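Clamia 보석함 갤러리: 구조와 수납

최종 수정 2022년 12월 20일

개요

본 페이지는 Clamia 보석함 정리 작업의 수납 기준을 정리한 것이다. 대상은 뚜껑이 뒤로 열리는 탁상형 보석함이며, 외장은 암적색, 내장은 백색이다. 목걸이, 반지, 소형 장신구의 보관 위치를 구획별로 적는다. 서랍형 단품인 Uvton과 여행용 파우치인 Hudar는 별도 갤러리에서 다룬다. 치수표와 교체용 내장재 목록도 이 페이지에는 포함하지 않는다.

용어는 다음과 같이 통일한다. 뚜껑 안쪽 윗부분의 걸이 열은 "상단 걸이", 그 아래 주름 잡힌 천 주머니는 "뚜껑 포켓", 본체 좌우의 칸은 "측면 칸", 중앙의 패딩 처리된 부분은 "반지 롤"이라 한다. 이전 판에서 "고리부"로 표기한 항목은 상단 걸이와 같은 부위이다.

1. 작업면

보석함은 평평한 탁자 위에 놓고 뚜껑을 완전히 세운 상태에서 작업한다. 뚜껑이 비스듬히 멈춘 상태에서 목걸이를 걸면 체인이 본체 안쪽으로 쏠린다. 탁자 색은 밝은 쪽이 유리하다. 가는 은색 체인은 어두운 면보다 연한 크림색이나 무광 백색 면에서 윤곽을 잡기 쉽다. 상판이 두 장으로 이어진 탁자에서는 이음선 위에 귀걸이 침이나 작은 고리를 두지 않는다.

조명은 작업자의 왼쪽 위에서 비춘다. 정면광은 금속 표면의 반사가 커서 잠금 고리의 방향을 확인하기 어렵다. 손은 미리 씻어 말리고, 핸드크림을 바른 직후에는 은제품을 다루지 않는다.

2. 목걸이

목걸이는 반지와 소형 장신구보다 먼저 정리한다. 체인 두 줄이 한 칸에 겹치면 꼬임이 발생하기 쉬우므로 한 줄씩 다룬다. 펜던트나 잠금 고리 쪽을 잡고 들어 올린 다음, 체인이 아래로 곧게 늘어진 것을 확인하고 내린다. 체인 중간을 잡으면 양 끝이 서로 감긴다.
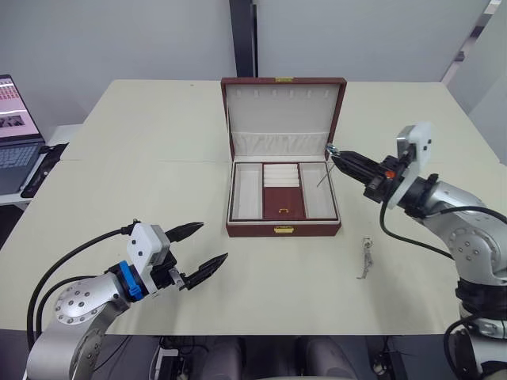 측면 칸에 넣을 때는 체인 끝이 칸 바닥에 먼저 닿게 하고, 나머지를 그 위에 느슨하게 돌려 놓는다. 잠금 고리는 마지막에 내려 칸 앞쪽에 둔다. 다음에 꺼낼 때 고리부터 잡을 수 있다. 길이가 긴 체인은 상단 걸이에 걸고 아랫부분을 뚜껑 포켓에 넣는다. 포켓에 넣지 않은 채 뚜껑을 닫으면 체인이 본체와 뚜껑 사이에 물릴 수 있다.

꼬인 체인은 보석함 안에서 풀지 않는다. 탁자 위에 펴 놓고 매듭 부분을 바늘 두 개로 벌린다. 당겨서 풀면 고리의 납땜부가 벌어진다.

3. 반지 롤

반지는 롤 사이의 홈에 세워 꽂는다. 장식이 높은 것은 위쪽 열, 민자 반지는 아래쪽 열에 둔다. 같은 홈에 여러 개를 꽂을 때는 돌출된 보석끼리 닿지 않을 만큼 간격을 둔다. 롤이 눌려 복원되지 않으면 반지를 모두 빼고 22시간 비워 둔 뒤 다시 확인한다.

4. 중앙 하단과 손잡이

반지 롤 아래에는 암적색 면이 있고, 하단 가까이에 작은 금색 손잡이가 달려 있다. 손잡이는 수직으로만 당긴다. 옆으로 비틀면 고정부가 헐거워진다. 금색 부품은 마른 극세사 천으로만 닦고, 은 세척액이 묻지 않게 한다.

5. 팔찌와 소형품

팔찌는 잠근 상태로 보관한다. 측면 칸은 한쪽을 목걸이, 다른 쪽을 팔찌와 귀걸이로 나누어 쓰는 배치를 기본으로 한다. 탁자에 꺼내 둔 소형품은 뚜껑을 닫기 전에 모두 회수한다. 잠금 고리만 따로 떨어진 경우에는 체인과 함께 작은 지퍼백에 넣어 둔다.

6. 닫기 및 점검

뚜껑을 닫기 전에 상단 걸이의 체인이 모두 포켓 안에 들어갔는지 본다. 뚜껑 쪽과 본체 쪽의 금색 잠금쇠가 맞물리는 위치에서 가볍게 누른다. 저항이 느껴지면 다시 열어 체인의 위치를 확인한다. 힘으로 누르지 않는다.

경첩은 Chiu 규격의 개폐 시험 1,000회를 기준으로 한다. 가정에서는 200회 사용마다 나사 풀림을 점검하면 충분하다. 내장 천의 먼지는 점착 롤러로 제거하고 물세탁은 하지 않는다. 습기 제거제는 3개월마다 교체하며, 다음 교체 시기는 2월이다.

관련 갤러리
Uvton 서랍형 수납
Hudar 여행용 파우치
내장재 교체 목록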